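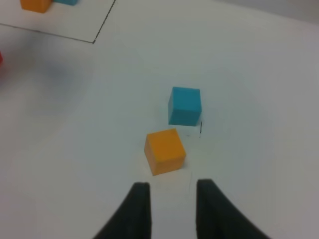 17/03/2023, Radlow bench, cube task

Teleop collection for the Eltisora policy, second block. Vichien driving, me on labelling and resets. Target for the block is 100 usable episodes, capped at 1300 control steps each. Anything that hits the cap is kept but tagged `timeout` and left out of the training split.

Layout as agreed with Asger: red, blue and orange cubes in an L inside the marker outline, red at the corner, blue to its right, orange on the near side of red. A second cube of each colour goes outside the outline. The loose ones are moved and turned between episodes. The L stays put unless it gets knocked, in which case stop, rebuild, and start a new episode number. Do not nudge it back by hand with the recorder running.

Notes on driving:

- Approach from directly overhead, then descend. The first few episodes had a slanted approach and the fingers pushed the cube before closing. Tagged `contact_early`.
- Line up on the cube faces before going down. Corner grasps do hold sometimes, but the cube swings on lift and the placement is poor.
- Pause before closing. The policy needs a few still steps there or it learns to close on the move.

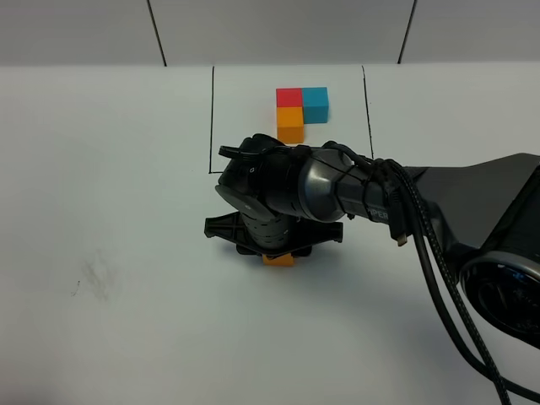

Vichien finds orange the hardest of the colours to judge from the side view once the hand is low, and has been switching to the wrist view for the last part of the descent. I have no objection, but it should be done in every episode or in none. We settled on every episode from 116 onwards. Earlier ones get the field `view_switch: no`, so Asger can filter on it if it matters.

Cables: slack at the wrist is adequate for the right half of the table. On the far left the bundle starts to pull and the arm slows. Not a safety matter, but it shows up in the joint torques. Retie before the next block.

Exposure is locked on all cameras. Left on auto, the white table drove the gain about and blue drifted towards green in the wrist stream.

### Reset procedure

1. Arm to park, clear of the table.
2. Check the L against the overlay. Edges touching, no gaps.
3. Place the loose cubes from the Sakamoto position sheet, any rotation. At least one per side of the table.
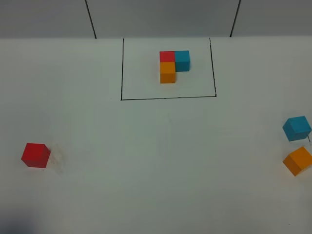 4. Save a still from the fixed camera as the start state, then begin recording.

### Open

- Position sheet has too few starts close to the front edge. Asger to regenerate.
- Smudge on the left of the table. Clean it or leave it for the whole set? I would leave it until the block is finished, then clean and record a short comparison.
- Grosta export script drops the last frame of each episode. Workaround: hold still for a moment at the end before pressing stop.
- Held-out colour arrangement for evaluation not decided. Ask Vichien for a swap of blue and orange in the L.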